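Two-finger gripper trials on plates and trays: which finger profile, and where should the second camera go?

Posted in Manipulation and End Effectors

Niall Drummond

Our laboratory in Vamunbridge is evaluating finger sets and camera positions for a pair of small arms mounted on a common rail. The assigned task is dish handling. Round plates are to be moved between a tray and the tabletop, and the trays are to be wiped. The arms are fixed; the fingers, the cameras and the controller settings remain open to change.

Two finger sets are under consideration. The first is the Negash flat finger, which has a squared tip. The second is a tapered finger from Plaltow, narrower at the end and slightly more compliant. To date we have logged 314 grasp attempts across both sets. With dry plates the two perform almost equally well. When water and detergent are introduced, the flat finger loses the rim more often, and the plate tends to rotate before it can be lifted.

The head camera provides the general view used for planning. It covers both trays, the plates and the wrists of both arms, and foam or water on the work surface is generally visible from that height.
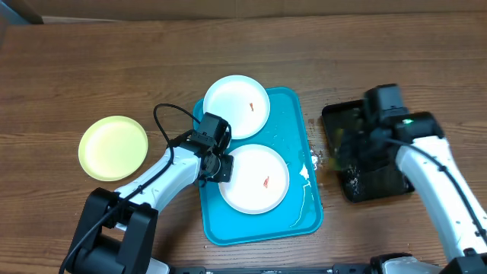 Thodoris Stamatopoulos asked, before any other matter was taken up, whether the force limit had been held constant between the two finger sets, as a comparison made at different limits would say very little about the fingers themselves. It had been. Both sets were run at the same limit and the same closing speed, and the controller was not retuned between sessions.

The difficulty with the head camera is occlusion. At the moment of contact the wrist frequently covers the rim that is about to be gripped. A camera at the wrist resolves this in part, but it introduces a second problem, namely that a plate near the lower border of the view is seen only as a short arc. Our detector was trained on complete plates and does not respond well to arcs.

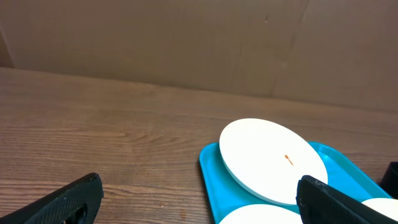
Wrist camera view: gripper fingers open, plates in the turquoise tray.

I would be grateful for guidance on the following points. Is it preferable to mount the wrist camera farther back and accept a smaller image of the fingertips? Has any member compared tapered and flat fingers on wet, rigid dishes under controlled conditions? Finally, is there an established method for deciding when the controller should rely on the head camera and when on the wrist camera?

Thodoris Stamatopoulos

I shall address the camera question first, as the choice of fingers depends on it to some extent.

At Vurkmont we ran a comparison of 300 grasps with the wrist camera in two positions. Moving it back improved plate detection. It also made small errors in fingertip height harder to correct, and for thin plates these errors matter a great deal. We returned to the closer position and retrained the detector on partial rims. I would recommend the same course to you. The retraining required one afternoon of labeling and did not affect results on complete plates.

With respect to the handover between cameras, we use a fixed distance. The head camera governs the approach until the fingertips are 4 inches from the target, after which the wrist camera governs the remainder of the motion. More elaborate schemes were considered, including blending by confidence score, and they were found to be difficult to debug. When an attempt failed, the operator could not readily determine which camera had been responsible.

It is also advisable to review the recordings for reach. Where both arms work at the same time over adjoining trays, the links themselves may hide a plate from the head camera, even when the grippers do not.

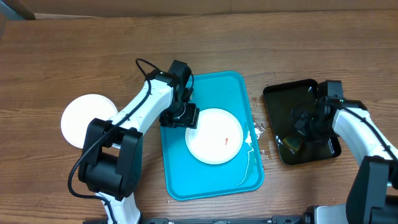 Head camera view: left gripper above the turquoise tray, right gripper reaching into the black tray.

For this reason the planner should retain the last confirmed position of each plate for a short period and should not discard it the moment it passes out of view. We set the period to 3 seconds. A longer period led the arm to reach for plates that had since been moved by the other arm.

On the matter of fingers, I have used only the flat type and will leave that question to other members.

Anonymous member

Tapered. We changed over in April and have not gone back. The narrow tip goes under the rim with less pushing. Check the screws every Monday, as ours work loose.

Niall Drummond

I thank both respondents. The fixed handover distance has been adopted for the next series, and the partial-rim labeling has been assigned. A further observation may be of use to members attempting similar work. Translucent dishes have given us more trouble than wet ones. The color of the table shows through the rim, and our depth estimate then places the edge lower than it should be. 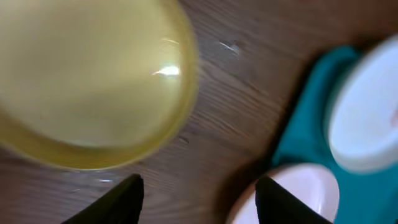 We intend to repeat the full comparison with the tapered fingers once the detector has been retrained, keeping the force limit and closing speed as they were. The translucent items will be recorded as a separate group, so that their results do not affect the figures for the opaque plates. Should any member hold depth calibration settings suited to colored plastic at close range, I would ask that they be posted under this entry.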